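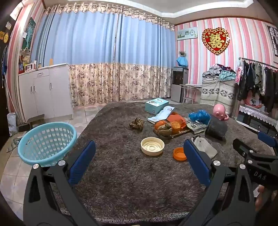
Software > Perception and planning

Gravetlow 3
Clutter-aware grasp planning for two-finger grippers

I started writing Gravetlow after a miserable April spent watching a planner that was brilliant on bare worktops go to pieces as soon as somebody put a rug down. Long fibres, crumpled cloth, shiny plastic bags — the depth data goes fuzzy and the planner starts seeing edges all over the place. So that's what this package is for: tables that look like somebody lives with them!

You feed it colour and depth from a wrist camera and it gives you back a ranked list of grasps, each with an approach path and a finger opening. Rigid things (a bowl, an orange, a cardboard box) go through one model and floppy things (bags, pouches, cloth) go through another, and you can see which one it picked in the viewer. If you disagree, click the object and swap it over. I do this quite a lot with pouches, I'll admit.

What's new in version 3
Two-gripper planning is in at last. Each gripper gets its own keep-out zone, so a neighbouring finger is treated as an obstacle and doesn't get offered up as something to grab. Chepkoech Okoth wrote nearly all of that and I'm still finding clever bits in it.
The viewer can now hide the fingers from the point cloud. Set the mask once per gripper and forget it.
Open baskets and mesh containers get a proper rim grasp.

What you'll need
Linux, a graphics card with a bit of life in it, and a calibrated depth camera. Drivers for the Jerard and Platov controllers are in the box. Haddadin support is a separate download for now, and Njoroge Kombo looks after it, so be nice to him.

Licences
Single seat: £600
Single seat with a year of updates: £910
Upgrade from version 2: free if you bought after April, otherwise drop me a line

Known niggles
Clear plastic is still hit and miss. Very small lids lying flat sometimes get merged with the table, and turning the surface smoothing down usually sorts it.

Page updated Wednesday, May 8, 2019
Questions to Hollis Nakamura, through the contact form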